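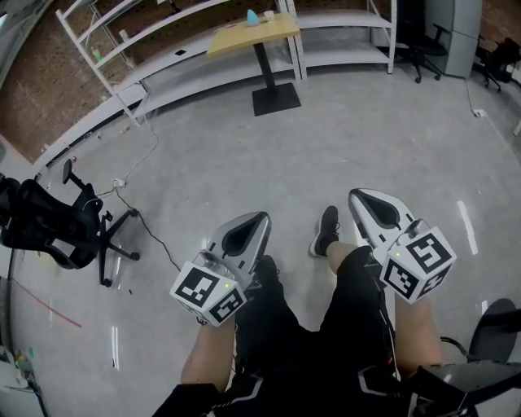
Since two years I buy my dish soap and shampoo in big bags, and I fill my old bottles again at home. In November I always do it for the whole winter. My mother did the same with cooking oil, so maybe it is in the family.

The bag from Benmont costs less than small bottles, but it has a wide mouth and it pours very badly. The first year I lost almost 20 spoons of soap on the table and I had to wipe it four times, because soap with water only makes more soap.

Now I use a funnel, and I do everything on the wooden table, where the light is good. I choose a bottle that can stand by itself. The tall thin ones from Pestcombe fall when the funnel is on top, so I gave them away. A bottle with round shoulders is better for me.

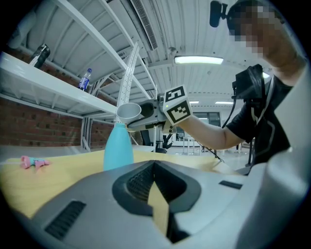
Cliltirus wrote to me that the spout must not close the neck completely, or the air cannot come out and the soap stays in the funnel. You should lift it a little with one finger, and then it goes down by itself.

I tried this with the shampoo and it is much faster. I fill only to 75 percent, so there is place for the pump. After that I wash the funnel with warm water and leave it upside down on a towel until the next morning. The hand cream is still waiting. It is too thick for this funnel and I must look for a wider one.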